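Clearing tables with an arm: a talk with Hina Khattak of Woltport

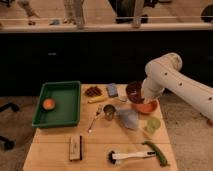 Did anyone lose a job when the arms came in?

Hina Khattak's answer is that the canteen kitchen at Woltport has the same number of people on its payroll as before, though two of them have different jobs and one shift starts an hour later.

Khattak runs the kitchen, which serves lunch to the office and the warehouse next door. On a full day that means 4000 plates, bowls and cups coming back. Until last November all of it was sorted by hand. Now part of the sorting is done by six robot arms supplied by Peruris, and the rest is still done by people.

"The arm takes what it knows," she said. "Bowls, cups, trays. If it has a doubt it leaves the thing where it is and a light comes on. Then one of us goes over."

In the first weeks the light came on all the time. Cloths were the worst, according to Adeel Kazmi, who has worked the return line for nine years and now looks after the arms on the early shift. A cloth never lies the same way twice. Cutlery was bad too, mostly spoons lying flat.

"I was walking back and forth all morning," Kazmi said. "I told Hina it was quicker when I did it myself, and it was."

Things got better after Peruris sent Lachlan Bolger to spend two weeks in the kitchen. He moved the bins, changed the order in which the arms pick, and asked the staff to show him what they did with food left on a tray. Kazmi said that was the first time anyone from outside had asked him how the work was done.

Khattak does not claim the arms are fast. A good worker clears a tray in less time. What she has gained is a line that keeps going through breaks, and fewer sore wrists. She used to lose people to that every winter.

Not everyone is pleased. Ehsan Bukhari worked next to three others on the old line and now spends most of his shift with two arms and a screen. "We used to talk," he said. "I don't mind the machine. I mind that the others are at the far end." He has asked to go to food prep for half the week, and Khattak has agreed to try it from next month.

Pay was the other question. Kazmi's rate went up when he took on the arms. Bukhari's did not, although he resets them several times a shift. Khattak said she has raised this with the office and has no answer yet.

She was asked if she would buy more arms.

"There's room for two," she said. "I'd want the pay settled first. And I'd want Adeel to say where they go."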